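Moving the Craft Table, and Other January Projects

2024-01-25

I have been in a mood since New Year's, and the mood is "get everything out of the closet and look at it." My sister calls it the January itch. I call it finally having time! The big victim this year was my sewing and paper stash, which had spread over two rooms and part of the hallway (and, okay, one shelf in the bathroom).

So I started with fabric. I had three bins of it, mostly bought on sale at that big place in Dusport, the one next to the tire shop with the terrible parking lot. I kept anything I could name a project for in five seconds. Everything else went in a bag. It sounds harsh, but I had 15 half-yard cuts of the same blue stripe, and I don't even like stripes that much.

Then came the paper, and that was harder. I love brown kraft paper and I will defend it to anyone. I wrap gifts in it, I trace patterns on it, I cover tables with it when there's glue around. I bought a 300-foot roll from Etora two winters ago and I'm still not at the end of it. If you only buy one craft supply this year, make it that.

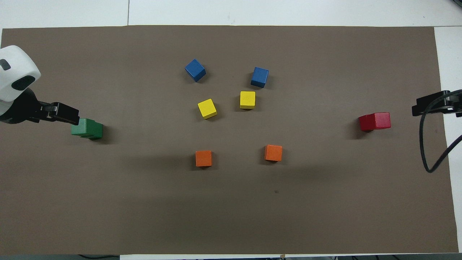
Brown paper on a white tabletop, plus a couple of green cubes.

What I didn't need was the patterned stuff. Scrapbook pads, holiday cardstock, a whole folder of sheets with owls on them from when owls were everywhere. I put on a podcast and sorted while my tea went cold, and by lunch I had a stack for the school in Stutau and a much smaller stack for me. I did keep two of the owls.

The buttons took an entire evening. I had them in jam jars by color, which looks so cute on a shelf and is useless when you need four that match. Now they're in little zip bags by size, and the jars are back in the kitchen holding rice. I found my good thimble in with the greens, too - I'd blamed the dog for that one for months. Sorry, dog.
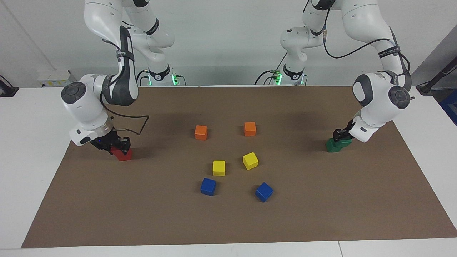

Loose blocks in the middle of the mat, and a red one off to the side.

Storage was where I nearly went overboard. I had 19 tabs open, all rolling carts, and one of them cost $200 for what was basically a bucket on wheels. In the end I got a plain Voicu drawer unit secondhand from a lady across town. It sticks a little on the bottom drawer, so that's where the zippers live, and I have maybe one zipper project a year.

Next up is the yarn. I've been walking past that basket all week pretending I can't see it. If anyone has a way to store half-used skeins that doesn't end in one giant knot, please leave it in the comments, and I'll try it this weekend before I lose my nerve!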